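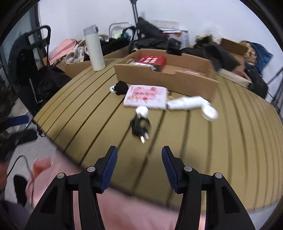 Manon Bouchard wrote in to ask why, if the job is picking small items off a table, we're budgeting for hand-held grippers at all and not putting the lot into a second arm. Fair question, and the reply got too long for the comment box.

The short version: the arm is the dearest line on the sheet and the one that sits idle longest. In January I went back through our bench log for the Lerunus arm. It was booked for 13 sessions. Of those, nine were lost in whole or in part to calibration, cable faults or waiting on a part. The hand-held units had two lost sessions over the same stretch, both from flat batteries, and both my fault.

So the plan for next financial year has three lines. I'll take them in the order I'd spend the money.

1. Consumables and spares for the hand-held units

Fingertip pads come first. We run the ribbed blue ones, and they wear at the leading edge well before the linkage shows any play. Kidano quoted $259 for a bag of pads, freight included. My first instinct was to order one bag and see how we went. Rochelle Kowalczyk talked me out of it, on the grounds that the last order sat at the freight depot for longer than the pads had lasted. Two bags, then. Pins and fasteners I buy locally and don't track.

Check the pad pitch before ordering. Kidano lists a coarse and a fine rib under nearly identical part codes, and the fine one lets go of glossy cylinders. We own a bag of the fine ones. If anyone in Newcastle wants them, they can have them for the postage.

2. Work surface and props

This always gets left off equipment budgets and then paid for out of somebody's pocket. A slatted top is harder on the gripper than a flat one: thin items sit across the grooves and the fingertip catches on the slat edge during a low approach. I want to keep that. If the kit only copes with a smooth bench, I'd like to find out before the arm is bought. The table stays, and the line covers props only.

Props need to be mixed. Flat card packs, small round lids, bottles on their side, a book, soft fabric, something with a cord. Each of those fails in its own way. Cloth is the slowest by a fair margin, and a flat pack lying flush with the surface is the one most likely to need a second go. Open cartons are free from any supermarket, so I haven't costed them.

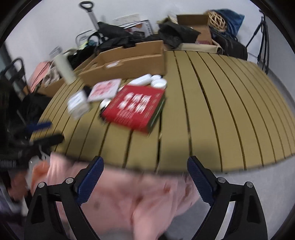

Bottles, a lid and a book on the slatted top, carton at the back.

The width of the opening matters more than the spec sheets let on. McIntyre and Korkedora both publish a maximum opening, and both measure it at the linkage with the pads off. Once pads are fitted you lose their thickness twice. For a hardcover lying flat that makes no difference if you take it by the spine, but for a bottle you want to grip across the body it can rule the unit out. Ask for the figure with pads fitted. McIntyre answered the same day. Korkedora sent me the brochure again.

3. The arm

Now to Manon's point. I'm not against a second arm. I'm against buying it in the first half of the year, for these reasons.

The quote we hold covers the arm and controller only. Mounting plate, guarding, emergency stop wiring and the electrician are all extra, and last time the extras were what blew the budget. There is also floor space. Once the arm has a fixed footprint, the table can't be turned or moved without redoing the reach check, and we shift ours fairly often.

There's an end effector problem too. The Lerunus flange doesn't match the bolt circle on the fingers we already use, so we'd either pay for an adapter or change fingers. Changing fingers means the spares in line one are the wrong spares. I'd sooner settle the fingers on the hand-held units, where a swap takes an Allen key and a cup of tea, and then buy the arm to suit.

My proposal is a hold point at mid-year. If the pads have been stable and we haven't changed finger geometry, the arm goes ahead with the extras itemised up front. If we're still fiddling, the money rolls over. Rochelle thinks I'm being too cautious and would place the order now to lock in the price – the quote does expire, so she may win that one.

Still outstanding: a written lead time from Kidano, the adapter price, and whether guarding can come out of the building budget. I'll put the adapter price in the comments when it arrives.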